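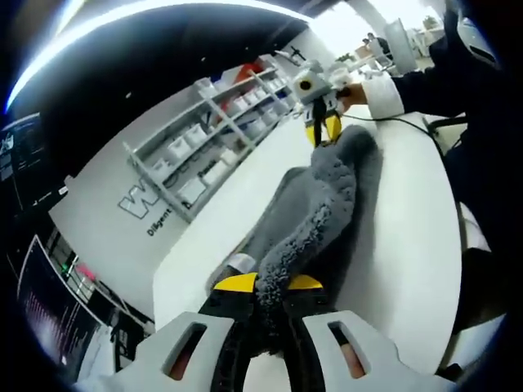
Agnes Rankin hat in ihrer Laufbahn 81 Zweitligaspiele gepfiffen bekommen, wie sie es nennt, und in keinem davon ein Tor geschossen. Torhüterinnen werden für so etwas selten gerügt. Seit dem Sommer steht sie beim SV Gritau zwischen den Pfosten, zwei Spielklassen tiefer, und wer sie im Vereinsheim besucht, bekommt zuerst Kaffee und dann eine Belehrung über Handschuhpflege. »Lauwarmes Wasser, keine Seife, niemals auf die Heizung«, sagt sie. Zum Abtrocknen empfiehlt sie ein graues, flauschiges Tuch, so zottelig wie das auf dem weißen Tisch im Bild, und beim Auswringen solle man sich bitte beherrschen.

Der Wechsel kam im Juli, und er kam per Sprachnachricht. Trainer Lahlou hatte sie aufgenommen, während er offenbar Auto fuhr. »Ich habe nur ›Gritau‹ und ›Blinker‹ verstanden«, erzählt Rankin. »Ich dachte, das sei ein Stürmer.« Sie rief trotzdem zurück. Beim vorigen Verein in Gevel war ihr Vertrag ausgelaufen, was man ihr dort erst mitteilte, als sie nach dem Trainingsplan fragte. Böse sei sie deswegen nicht. Ein bisschen nachtragend vielleicht, das schon.

In Gritau läuft es seither ordentlich. Neunzehn Gegentore bis zur Winterpause, das ist für einen Aufsteiger kein Grund zur Scham, und Rankin kann zu jedem einzelnen ausführen, wer eigentlich hätte verteidigen müssen. Mit 44 Punkten steht die Mannschaft inzwischen auf Rang zwei. Von der Meisterschaft will sie nichts hören. »Wir haben einen Kader, in dem am Sonntag regelmäßig jemand auf einer Taufe ist. Da plant man von Woche zu Woche.«

Am liebsten spricht sie über Innenverteidigerin Ginetti, mit der sie sich auf dem Platz ausschließlich schreiend verständigt. Privat teilen sich die beiden eine Fahrgemeinschaft. »Im Auto reden wir kein Wort. Wir sind dann heiser.« Das Pokalspiel gegen die alten Kolleginnen aus Gevel gewannen sie im Elfmeterschießen, Rankin hielt zwei. Einen davon mit dem Knie, unabsichtlich, wie sie nach längerem Nachfragen einräumt. Im Spielbericht des Vereins steht »glänzende Parade«. Den Spielbericht schreibt ihre Schwester.

Wie lange sie noch weitermacht? Rankin rührt im Kaffee. Der Rücken melde sich, die Schulter auch, und auf dem Kunstrasen habe sie sich neulich beim Aufwärmen verletzt, beim Dehnen. »Lahlou hat gefragt, ob ich Torwarttrainerin werden will. Ich habe gesagt, dann müsste ich ja pünktlich sein.« Entscheiden will sie nach der Saison. Für heute Abend ist Training angesetzt, und sie hat ihre Handschuhe zu Hause liegen lassen.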